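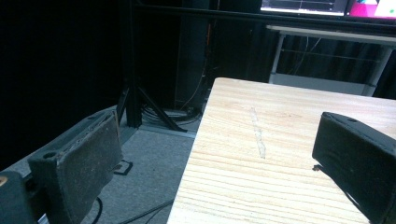 Minutes of the Members' Meeting, Flukum Shared Workroom

Held on Sunday in the large room, start at 4 pm
Chair: Yiğit Duman
Minutes: the secretary

1. Opening and last minutes

The chair opened the meeting and thanked the members for coming on a weekend. The minutes of the January meeting were read. One correction was asked: in point 5 it should say that the Hindora group pays for its own tea and coffee, and not that it receives them free. With this change the minutes were accepted.

2. The tables

The chair reported on the light wooden tables. They have been in use since the opening of the workroom and the wood is in general still good. The complaint is about the surface. On one table there is a narrow pale streak which goes diagonally across the middle. Members did not agree what it is. Two members thought it is a scratch. Another member believed it is glue left from tape, from the time when paper plans were taped down for the Borine evenings. It was also said that the finish may be simply worn in this place.

It was agreed to first try a soft cloth with warm water and a little soap, and to wait until the surface is dry before deciding anything more. If the mark stays, the chair will ask a carpenter for a price. We already have one offer, from Tsoukalas, to sand and oil all the tables for 585 dollars. Several members found this too much for one streak. Others answered that the oil is needed anyway before next winter. The decision was moved to the next meeting.

Until then members are asked not to put tape directly on the wood. Cutting mats are in the tall cupboard, second shelf.

The sharp corners of the table tops were also mentioned. A member who comes with her small son asked for corner covers. The chair will buy one set of clear ones and we will try them on one table. If they fall off all the time, we will discuss it again.

3. Carpet and cables

The gray carpet was cleaned by a firm in November. The members are satisfied with the result, except near the entrance, where it becomes dirty again very quickly. A bigger door mat was proposed and accepted.

There was a longer discussion about cables. Thin black cables on the carpet, close to the tables, are easy to miss with the foot, especially in the evening. The proposal was to bring all cables along the wall and to use a flat cover where a cable must cross the floor. One member was against the covers, as the chairs do not roll well over them. After the vote (majority for, one against) it was agreed to buy covers for the two places where people walk most. Every user of the room should roll up his or her own cable before leaving.

4. Small things on the floor

The person who does the vacuum cleaning asked the members to look under and beside the tables before they go home. Clips, screws and other small parts lie on the carpet and some of them have already gone into the vacuum cleaner. Black ones are worst in the morning light, when the blinds are still down. A small box for found parts will be placed on the windowsill. What is not collected by the end of February goes to the common drawer.

The question was raised if we need a second vacuum cleaner. It was answered no.

5. Money

The account has 418 dollars after the heating bill was paid. The chair reminded that the yearly fees of a few members are still open. The Tsoukalas offer could be accepted only after these fees have come in, or if the work is paid in two parts. The secretary will write to the members concerned.

6. Bookings

The Hindora group asked to have the room 15 minutes earlier on its evenings, to set up the tables. Accepted. The group before them is asked to finish on time and to leave the tables clear.

7. Other matters

The key of the side door does not turn well. Yiğit Duman will bring oil for the lock. A member asked for a coat rack, and another member has one at home which he can give.

The meeting was closed at 5:20 pm. The time of the next meeting will be sent by e-mail.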